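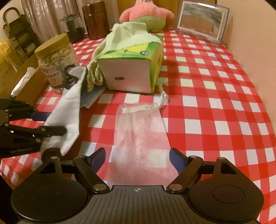

One of the mesh drawstring bags, flat on the checked cloth.

Zastell mesh produce bags: a long review after a winter and a spring of using them

I have been meaning to write about these bags since before the clocks changed, and every time I sat down to do it I found I wanted to use them a bit longer first. They came to me in December as part of a present (a very good present, with a fruit cake underneath) and they have been to the greengrocer, the market, the swimming pool and my sister's allotment, so I think I can say I know them fairly well by now.

The set I have is six bags, two each of small, medium and large, all in a whitish see-through mesh with a drawstring at the top. Zastell do a coloured version as well, but I am glad I got the plain ones, as I like to see what is in them without having to fish about. There is a little toggle on each cord, and a sewn-in label with the weight of the empty bag on it so that the person at the till can take it off.

Let me start with that label, as it was the thing I was most sceptical about. At our greengrocer they weigh everything by hand and they were perfectly happy with it from the first morning. The supermarket was another matter. The self-service scales there have no way of taking off the weight of a bag, so you either pay for a few grams of mesh along with your sprouts or you tip everything out, weigh it and put it all back. I did the tipping for a fortnight and then gave up. The bags are so light that the difference comes to next to nothing, even over a month of apples.

Now, shopping. The medium is the one I reach for most. It takes a week's carrots for two of us, or a cauliflower if the cauliflower is sensible, and it sits nicely in the bottom of a basket without rolling off. The small is right for mushrooms, garlic, chillies, a handful of shallots, that sort of thing. The large I thought I would never need, and then in February I started buying potatoes loose and it has hardly been back in the drawer. I have had a good heavy load of King Edwards in it, carried home up the hill with the cord round my wrist, and the seams were fine. My wrist was less fine! The cord is thin and it does dig in. If you are carrying anything heavier than a few onions, put the bag inside a proper shopping bag and spare yourself the red mark.

Green beans are the one thing I would not put in them again. The ends poke through the holes and catch, and you spend longer picking them out than you did topping and tailing them. Parsley does the same. Lettuce is all right if you shake it first and do not mind a few drips on the floor of the car.

For keeping things at home I would say they are good for anything that likes a bit of air and no good at all for anything that wilts. Onions and garlic have done beautifully in them, hung from the hook on the back of the larder door. Spinach went limp overnight, and I went back to the old box with a damp cloth in it, as my mother always did. I also tried one for bread, out of curiosity, and got a very stale loaf for my trouble.

They wash well. I put them through at 30 with the tea towels, and dry them over the back of a chair, where they take no time at all. One warning, though: pull the cord tight and tie it loosely before they go in. I forgot the first time and the cord of one came half out of its channel, and I had to work it back through with a safety pin, which took most of a radio play. The toggles can be stiff as well. On four of mine they slide easily, and on the other two you need a good firm pinch. Somebody with sore hands might find that a nuisance, and I would say so to my aunt before I bought her a set.

I should compare them with the others I have owned, because these are not my first. Before Zastell I had some cotton net ones from Karosance, which I bought at a craft fair and liked very much to look at. They were softer on the hand and kinder to pears, but they stretched. By the end of the first year a bag that had begun the size of a loaf was nearly down to my knees when full, and they held on to every bit of soil from the beetroot. I also borrowed a set from Arriaga for a camping weekend. Those are stronger than either and have a wide flat strap in place of the cord, so they are much nicer to carry, but they take up a lot more room folded, and the mesh is so close that you can't see whether you have picked up the limes or the kiwis. For putting in a coat pocket and forgetting about until you pass the fruit stall, the Zastell ones win easily.

The uses I never planned for have been half the pleasure. One of the small ones now holds clothes pegs. A medium one goes to the pool with my wet costume in it (inside a waterproof bag, please learn from my handbag). I washed a great many plastic building bricks for my nephew in the large one, swishing it about in the sink, and not a single brick got away. And at Easter the seed potatoes came home from the allotment shed in them, which I feel is what they were waiting for all along.

Wear and tear so far: one pulled thread on a medium bag, from the clasp of my own purse, and a faint pinkish stain on a small one where some raspberries met their end. The seams are all sound. The printing on one label has begun to fade a little, though I can still read it if I hold it up to the window.

I bought a second set for a friend from Standa, the household shop by the bus station, and they had plenty on the shelf by the till. They come in a card sleeve with no plastic, and the sleeve has washing instructions on the back, so do keep it until you have read them.

Would I buy them again? I already have, so yes. Four stars out of five, with one star held back for the cord. If Zastell ever put a wider cord on the large one I shall be first in the queue.

Posted Apr 29, 2024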